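The Pens at Drerness

My aunt left me the house at Drerness and, with it, a writing table the size of a small boat, and it was because of the table that I ended up working with Kazuhiro Hirose, though I should say at the outset that I had no business working with him at all. I had been a bookkeeper for most of my life. I knew about invoices. What I knew about machines was that the dishwasher needed salt.

Kazuhiro had taken the two upstairs rooms at Clokthorpe's, the old stationer's on the harbour road, and he put a card in the window downstairs asking for somebody tidy. That was the whole of the card, more or less. Somebody tidy, mornings, apply above. I went up the stairs with my coat still buttoned and he asked me what I would do with a table if I came down to it and found it in a muddle, and I talked for what must have been a quarter of an hour. Pens first, I said, always pens first, because they roll. Then loose paper, then anything with a lid. He wrote it all down. I had never in my life had anybody write down what I thought about pens.

"You see, I would have started with the paper," he said.

"And then the pens would be on the floor," I said, and he wrote that down too.

The job was to teach Hauser. Hauser was the arm, and it lived in two places, which took me a good while to get used to. There was the real one, bolted to a bench by the window with a view of the boats that was quite wasted on it, and there was the one inside the computer, which had a room of its own, with a table and a picture and whatever Kazuhiro felt like putting in front of it that day. The one in the computer did the practising. It could drop a thing all night long and there was nothing to sweep up in the morning. He had asked if he might copy the grain of my aunt's table for it, and I had been so flattered that I went home and polished the thing before he came round.

My part was to sit with a cup of tea and say what I would do next, and why, and then to watch Hauser try it. I was paid by the morning. My sister in Hoston thought it was a confidence trick and rang twice in the first week to ask whether I had signed anything.

I won't pretend it was quick. We began with the pens, as I had said we should, and we were still on the pens when the leaves came down. You would think a pen was nothing. You pick up a pen the way you scratch your nose. But you try telling somebody how, somebody who has never had a thumb, and you'll find yourself stuck on it for days together. Do you come at it from the side or from the top? Which end do you want? How hard is hard enough? I took to picking up pens at home, very slowly, at the kitchen table, and looking at my own fingers as though they belonged to a visitor.
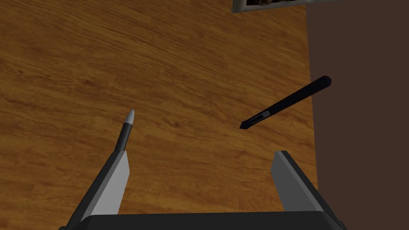

"It's thinking," I said one morning, when nothing had moved for a while.

"It isn't really thinking," said Kazuhiro, who was particular about that sort of thing. "It's working out which way to turn the wrist."

"Well, so do I, and I call it thinking."

He laughed, and went to put the kettle on again, and while he was gone I leaned in close to the screen and said, quite quietly, that it should take its time. I don't know what I expected. I had talked to my aunt's tomatoes in much the same way, and they had done very nicely that year.

Kazuhiro kept a log of every try and read me the figures on the stairs as I was taking my scarf off. Out of 600 tries at the pens, Hauser had managed 335, and by managed he meant picked up, carried and put down in the pot without knocking the pot over. I was rather cast down by that. I had thought of it as doing so well. But he was delighted, and bounced a little on his heels, and told me that a month ago he'd have been glad of half as many. The week after, it was 427 out of another 600. I rang Hoston with that one. My sister asked how many I could do out of 600, and I said all of them, I supposed, and she said there we are, then, and asked about the boiler.

I did think about what she said, though, walking home along the front with the wind getting in at my sleeves. She wasn't wrong. If you wanted your table cleared, you would be a good deal better off with me. You'd be better off with a child of nine, if you could get one to do it. People would stop me in the baker's and ask when they could have one of these robots to do the ironing, and I would have to say that we were still on the pens, and watch their faces fall. Mrs Pellow wanted it for her stairs. I told her I wouldn't hold her breath for her, and I would come and do her stairs myself if her hip was bad, and so I did, right through to the spring.

It was in November that Kazuhiro tried the real one. He had me bring pens from home, so that they would be strangers to it, and I brought a handful from my aunt's drawer, among them the black one she did her crossword with. He scattered them on the bench. He asked me if I would like to say anything, and I said no, certainly not, and then I said pens first, because I couldn't help it.

Down went the arm. It stopped over the crossword pen and turned its wrist one way, and then back, and then a very little the first way again, precisely as I do when I can't decide. I hadn't noticed until that moment that I do it. It closed its two fingers and lifted, and the pen came up crooked, hanging by one end like a fish, and travelled all the way across to the pot and went in with a small rattle.

The next pen it pushed straight off the bench. It rolled under the radiator, and I had to get down on my knees with a ruler to fetch it out.

"That one doesn't count," I told Kazuhiro from the floor.

"It has to count," he said. He was already writing it down.

So we counted it, and I put the pen back on the bench where it had been, and turned it a little towards the window so that Hauser could come at it from the side. Kazuhiro looked at me over his glasses and turned it back again. Then he asked whether I could possibly do Hauser's afternoons as well, and I said I should have to see about the dog.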